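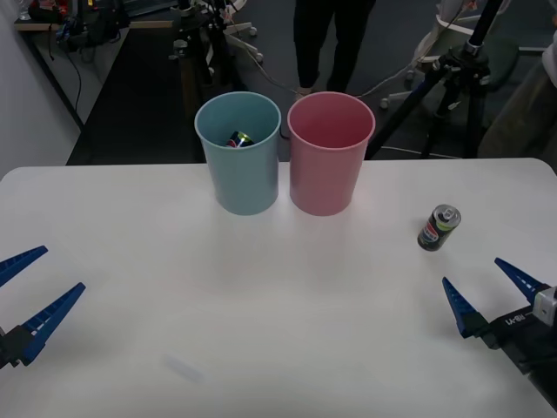 Nirneo started in January with a rented room, a secondhand kettle and 2 people who thought grown-ups ought to have somewhere friendly to learn a language. We teach Portuguese and Italian to beginners, and we have stayed with beginners ever since, because we love those first clumsy weeks best. Our lessons lean on things you can pick up and talk about, so a blue cup and a pink cup side by side on a white table, with a little drink can lying in the blue one, will give a new class plenty to say. Which is on the left? What's inside? You would be surprised how far a person can get with colors and a few small words!

Our main classrooms are on the second floor of the Tresunard building, above the shoe repair shop, and there is an elevator around the back if the stairs are a trouble to you. We have 87 students enrolled this term and space for 90, so if you have been putting off that phone call, there is still a chair or so for you – we would be very glad to fill it.

Classes run for an hour and a half, with a break in the middle that tends to stretch a bit when somebody has brought cake. We don't give grades. We do give homework, though it is short, and your teacher will forgive you if the week got away from you.

People often ask about our two course names. Lu is the slow, easygoing course for anyone who has never studied a language before, or who did so long ago and didn't much enjoy it. Kallum moves faster and suits people with a trip coming up or in-laws to impress. You can switch between them up to the third week at no charge, and plenty of our students do.

Come by and sit in on a lesson before you sign up. The first visit is free, and the coffee is better than it used to be.

Filed under: Our School
1541 shares | 2 comments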